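Ivell Garment Reuse Project
Second progress report to the Lenz Fund
11/09/2009
Prepared by Britta Fröhlich, project coordinator

Summary for those who only read the first paragraph

We are sorting, folding and sending out donated workwear at a better rate than in the first period, but not at the rate we promised you. The application said 2,000 garments would go out by the end of December. To date 457 have gone. I don't think we will reach the target and I would sooner say so now than in the final report.

What the target was based on

I went back through the application to see where 2,000 came from. As far as I can tell, Gerd Kleinschmidt took the number of bags at the Derkov depot, guessed at the contents of one bag and multiplied. The bag he opened was all T-shirts. Most of what we have been given since is button-front shirts and work jackets, and those take a good deal longer to check and fold. It also assumed that everything donated would be fit to pass on, and a lot of it isn't. Collars are worn through, cuffs are stained with something that won't shift, and pockets have been torn at the corner and glued back by their owners. Anything like that goes to the rag merchant and doesn't appear in the 457.

The folding method

The fund asked us to report on whether the standard fold is "delivering efficiencies". My answer is that it delivers neat shelves. Whether it saves time I am less sure.

For the record, the fold as it stands now: the garment goes flat on the table, front up, with the placket straight and the sleeves out to either side. Smooth from the collar down to the hem. Check the pocket stitching while it is lying there, as it won't be looked at again. Sleeves in across the body, sides in, hem up to the collar in two goes. Jackets get one fold fewer or they spring open on the shelf.

Volker Hagedorn wrote the first version, which had the garment face down from the beginning. It gave a tidier collar, but people were missing damage on the front and we had a box returned from Rotero with three unwearable shirts in it. I asked for the change to face up. Volker still disagrees and his view should be noted: he thinks the returns were a training problem and that we have made the fold worse to cover for it. He may be right. We changed the fold and retrained everyone in the same fortnight, so there is no way of telling which of the two did the work. 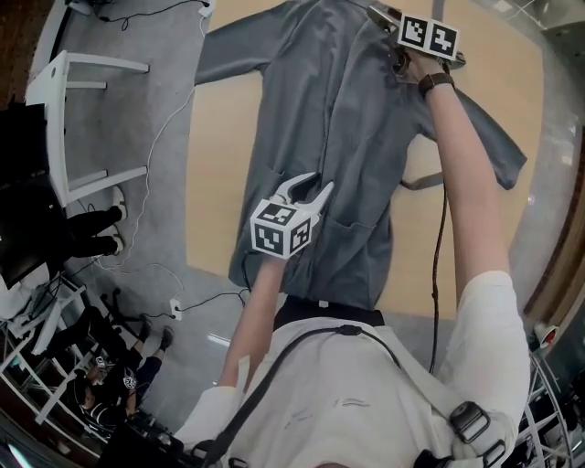

Collars remain the slow part. A shirt that has been bundled in a bag for months has a collar that wants to go its own way, and you can lose a minute on it before you have started on anything else. Elfriede Engelhardt tried pinching the collar in place with one hand and smoothing down the front with the other, and she gets a good result. The rest of us have been less successful. I have seen a proposal to buy collar boards out of the equipment line. I haven't approved it. We bought sleeve clips in the first period on the same sort of reasoning and they are in a drawer.

Tables and space

The light wood tables are the right height for most people and wide enough for a jacket body. With both sleeves out, a larger garment takes up nearly all of one. We had planned on two people folding to a table and that has been dropped. It means fewer people folding at once than the application describes, and I would ask you to read the staffing section of that document with this in mind.

Shelving was delivered late and one upright was the wrong length. The supplier replaced it free of charge, after four phone calls. We now sort by size only. Sorting by colour as well was tried and abandoned, as the organisations we supply don't ask for it and it doubled the walking.

Organisations supplied

There are 23 on the list. Of those, 6 have ordered more than once. The other 17 took one box each, and I would be wary of calling them partners, though the first report did. Gebhard Eberhard has been ringing them to find out why they haven't come back. So far the commonest answer is that they wanted trousers. We don't have many trousers. We didn't ask anyone what they wanted before we started collecting, and in my opinion that was the main mistake in the planning.

Rotero is the exception. They take shirts and jackets in any size and their feedback has been specific and useful, including the complaint mentioned earlier.

Spending

Spending is under budget on transport and over on laundry. The underspend on transport is no achievement, it only reflects that less has gone out. Laundry is over for the reason you would expect - we priced it for T-shirts. I'd like permission to move the transport money across for the rest of the period. Without it we will have to stop washing some time before December and pass on only what arrives clean, and that is not much.

What I would like the fund to consider

First, a revised target. I haven't put a figure in this report because I don't want to repeat what was done last time. Give us another month of proper tallies by garment type and I will send one with the working shown.

Second, the evaluation form. It asks us to rate the project's impact on a scale and to attach a story. Gebhard has a couple of nice letters and they are attached, but I wouldn't rest any decision on them. Returns and repeat orders tell you more, and the form has no box for either.

Third, the proposed second site. I can't recommend it at present. The method is still being argued over and the first site isn't full.

Laundry invoices and the list of organisations are attached. The tally sheets for the first period are incomplete, and I have left the gaps as they are.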